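Le passeport de Lornwood

Quand j'ai épousé ma femme, à la mairie de Deletwood, par un mois de novembre où il pleuvait jusque dans les encriers, je ne savais pas encore que j'épousais aussi une île. Elle était née à Lornwood, voyez-vous, ce petit pays de pêcheurs et de banquiers que l'on confond toujours avec un autre, et la loi de là-bas voulait que le mari d'une citoyenne devînt citoyen à son tour, pourvu qu'il en fît la demande poliment et sur papier bleu.

J'ai donc fait ma demande, poliment, sur papier bleu. On m'a renvoyé le dossier parce qu'il manquait un timbre, puis parce qu'il y en avait un de trop, et enfin, au bout de deux ans, j'ai reçu une belle lettre à en-tête qui portait le numéro 335 et m'informait que j'étais désormais des leurs. Ma belle-mère a pleuré au téléphone (elle pleurait aussi pour les mariages de ses voisins, il faut le dire), et nous avons débouché une bouteille que nous gardions pour une plus grande occasion.

C'est le printemps suivant que les ennuis ont commencé. Une compagnie nommée Flunano, qui promettait des villas sur pilotis à des gens qui n'avaient jamais vu la mer, venait de s'effondrer avec l'argent de ses clients, et l'on découvrait dans ses tiroirs une liste de 400 personnes ayant acheté leur passeport de Lornwood comme on achète une machine à laver. Le gouvernement de l'île jurait n'en connaître que 241. Pour les autres, disait-il, il allait vérifier, et il vérifia tout le monde, y compris les maris.

Un matin, à huit heures, deux inspecteurs très courtois ont sonné chez nous. Ils voulaient savoir si j'aimais ma femme. J'ai répondu que oui, un peu surpris qu'on me le demande avant le café, et le plus jeune l'a noté dans son carnet, en s'appliquant, comme s'il craignait de mal orthographier la chose. Puis ils ont demandé à voir les lettres, les photos, les quittances, tout ce qu'un ménage laisse derrière lui sans y penser.

Il fallait porter le tout au consulat, rue Carrasco, avant midi. Ma femme a sorti un sac du placard, a déclaré que nos années de mariage y tiendraient bien, et s'est mise à trier sur le tapis en riant toute seule devant de vieilles cartes postales.
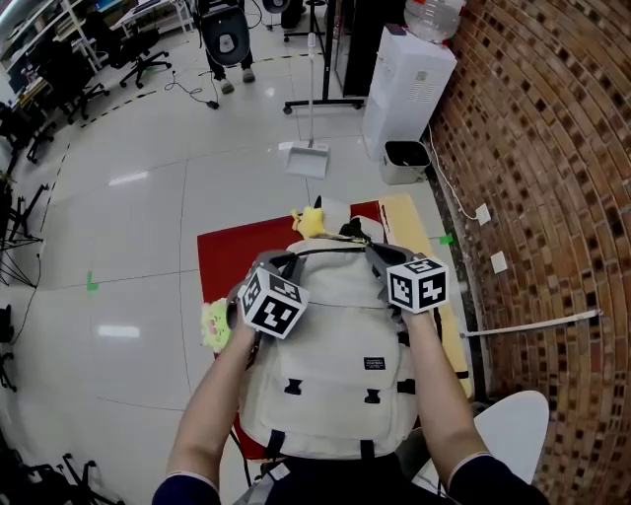 Un sac à dos de toile crème, à large rabat.

Au consulat, l'employé a lu trois lettres, rougi à la quatrième et rendu le paquet sans aller plus loin. Il a tamponné mon passeport, puis celui de ma femme, qui n'en avait nul besoin. Nous sommes rentrés à pied par les quais, elle à mon bras, en discutant de ce que nous allions manger.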